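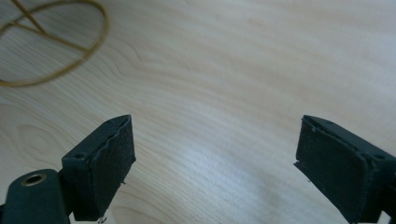
Gunther Fuchs
@gfuchs_gonderton
Thread -- 3 min read

1/ I have cleared the table. I want this on the record, because the table has been the household filing system since January and I am told I would never do it.

2/ What lived on it, in order of depth: mail, older mail, a warranty for a toaster we gave away, a seed catalog, one glove, and a Skuratico shelf kit I have been "about to build" for longer than I'd like to say in public.

3/ Everything is off now except a rubber band. Mustard yellow, folded over on itself, up in the corner. I keep leaving it there. It feels like a reward for something.

4/ Things I forgot about this table: it has grain. Quite a lot of it. Long pale streaks, and then just off the middle it all bunches up and swirls like a contour map of a hill you'd regret climbing.

5/ Rana walked in, looked at the swirl, and asked if it was new. We have eaten dinner on top of it for years. In her defense, there was a placemat. In the placemat's defense, there was a lot of mail on the placemat.

6/ The glare is something too. Get the light on the finish and there's a big whitish patch where the wood pattern disappears. I spent a while rubbing at it with a dish towel before I moved my head and it moved with me.

7/ A few of you asked about the sorting method. I had two boxes. One said KEEP and one said GO. By lunch there was a third box that said HMM, and I'm sorry to report that HMM won.

8/ HMM is in the hall closet. We don't need to talk about HMM.

9/ Rubber bands, though. We are apparently rich in them. The one on the table came off a bundle of Sturkine bills, and there's a drawer in the kitchen where the others live in a sort of knot. I pulled on one and the whole drawer came along.

10/ My brother says you can buy a bag of 300 for next to nothing, so why save them. This man owns a coffee can of bent nails.

11/ Someone in the replies wants to know what I cleaned the wood with. Damp cloth, then dry cloth. I own a bottle of special table polish and I found it today, under the mail, on the table.

12/ Also found: a coupon for almost 2,000 points at a store in Gonderton that is now a different store. I put it in HMM.

13/ New rule, agreed on by both residents: nothing stays on the table overnight. Keys, mail, hats, none of it. Rana wrote it on an envelope so we'd remember.

14/ The envelope is on the table.

15/ I have put the rubber band around the envelope. It's starting to look organized over there. Shelf kit next, maybe. Don't hold me to it, I still have to find the little bag of screws, and I have a bad feeling about which box it's in.

Search posts Go Clear

Contact | © Gunther Fuchs | Back to top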